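Raltdale Robotics Club - people wanted for the laundry project

Students and helpers, spring term, unpaid (sorry) but there is pizza

Posted by Tegan Katene, student lead

We need more hands. The folding project has gone from a side thing three of us did after class to the main thing the club is entering this year, and we can't keep up with it. If you are enrolled at Raltdale, any major, any year, read on. If you already know you want in, skip to the bottom, that's where the how-to-apply is.

What the project is

Teaching an arm to fold shirts. We drive the arm by hand, record every try, then train on the recordings. Then we run the trained version and watch it do something odd with a sleeve, and go back and record more. The arm is called Roman. The software we wrote to sort and label the recordings is called Zellisura, don't ask, it was named before any of us joined.

So far we have 3,463 recorded tries. Sounds like plenty. Isn't. A lot of those are the same few shirts started the same way, and the early ones were done by people who were still learning the controls (me). We want a much better spread before the Anico Student Challenge entry closes in March.

The station is simple. Brown work surface, blue tape on it, one garment at a time. You drop the shirt, drive the arm, save the try, mess the shirt up again, repeat. Shirts with a lot of printing on the front are their own job - the text gets covered up part way through a fold and the model has to cope with seeing half a sentence. We want plenty of those.
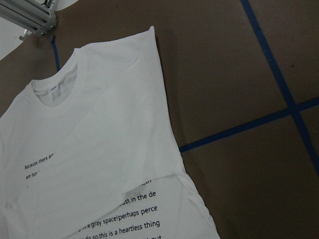

Do I need to know how to code to drive the arm?

Drivers don't write any code. You get a training session with Duygu, you practice until your folds are clean enough to keep, and after that you just book slots. Coding is only for the labeling and training roles listed below.

Roles open

Drivers - 11 spots. Two slots a week, 90 minutes each. Afternoon slots start at 4 pm, late ones at 7 pm. Steady hands help but patience helps more. It is repetitive, you should know that going in. Most people put music on. Each driver is asked for 200 saved tries over the term, which is very doable if you show up to your slots.

Labelers - 3 spots. Watch recordings back, mark where each fold starts and ends, flag the bad ones. Can be done from home once you're set up. You'll need your own laptop. Basic Python is nice to have, we can teach the rest.

Training and testing - 1 spot, maybe 2. You should have taken the intro machine learning class or done something similar on your own. You'd be working with Duygu Ersoy directly on the model. Expect long waits and a lot of graphs. Tell us about something you built, even if it didn't work very well.

Shirt wrangler - 1 spot. Yes it's a real role. Keep the clothes bin sorted, log which garment went into which session, wash stuff, find us new sizes and fabrics from thrift stores (club pays, keep the receipts). Also good for someone who wants to be around the project but has a heavy class load.

What you get

Your name on the competition entry if you finish the term. Class credit is possible for training and testing, talk to your advisor first and then to us, in that order. A key card for the lab once you've done the safety talk. Travel to the Anico finals is covered for whoever is on the final team, if we get that far. Last year's entry didn't, we went out in the first round on a different task (cable sorting, never again).

What we ask

Show up to your slot or swap it with someone. An empty slot is a station sitting there doing nothing and we only have the one.

Do the safety talk before touching anything. It takes half an hour. The stop button is the first thing you learn.

No food at the bench. Pizza is in the hallway.

Don't delete tries, even awful ones. Flag them. We use the failures too and somebody lost a whole evening's worth last fall by tidying up.

Stick around til the end of term if you can. Training a new driver takes a while and we'd rather not do it twice.

How to apply

Send a short message to the club inbox with "folding" in the subject line. Include:

your name and year
which role, or two if you can't pick
times you're free in the week
anything you've made or fixed or taken apart, doesn't have to be robots

No resume needed. No cover letter either please, we don't have time to read them. If you sent us something back in the fall and didn't hear anything, send it agian, the old inbox got full and we missed some.

We're reading these as they come in and will fill driver spots first. Everyone gets a reply. Want to see the station before you decide - come by any driving slot at 4 pm and ask for Tegan or Duygu. Knock loud.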